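March 26, 2022

A long day, but a good one, and I want to get it down before I fall asleep over the keyboard. The Delleo kit is finally up on the table and moving. I have been reading about it since October (I must have gone through the Caletti review three times, and the comments under it too), and now I get to make up my own mind before the trial runs out. We have 18 days left on it, so no dawdling!

The morning went to setup. The guide is kinder than the one that came with the Umley arm, bless it, with decent drawings and the screws bagged by step. I still managed to put one cable in backward and spent far too long blaming the software. After lunch I ran the calibration, drank my coffee, ran it again, and got a number I could live with. The price is 1648 for the kit with the gripper, and I keep turning that over, because Urrutia wants less but charges extra for every little thing, support calls included.

Then groceries, which was the part I had been looking forward to all week. Boxes are easy and I have seen plenty of arms pick up boxes. A thin, crinkly shopping bag with fruit in it is another matter, all folds and flaps, and I have a soft spot for any machine that has to deal with one.

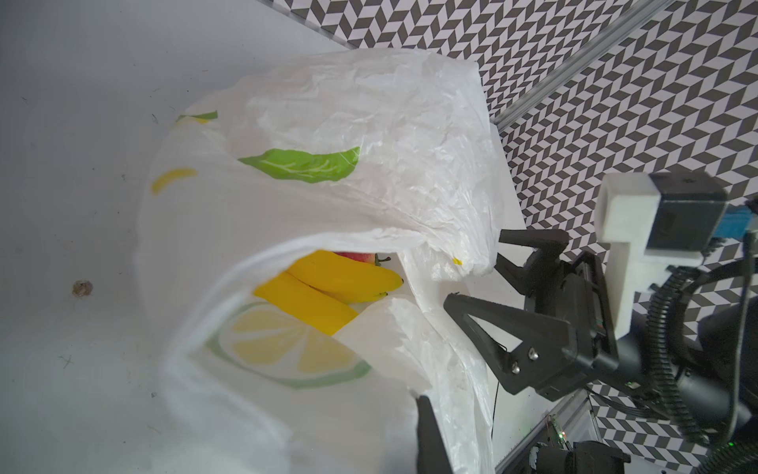

Things for tomorrow

Try the same bag with just the bananas, then with just an apple.

Slow the closing speed down a notch and write down what I change this time, for goodness' sake.

Ask Delleo what spare fingers cost and how long they take to ship.

Wipe the table. It has picked up more scuffs and specks than I like.

Bed by 9, or at least try.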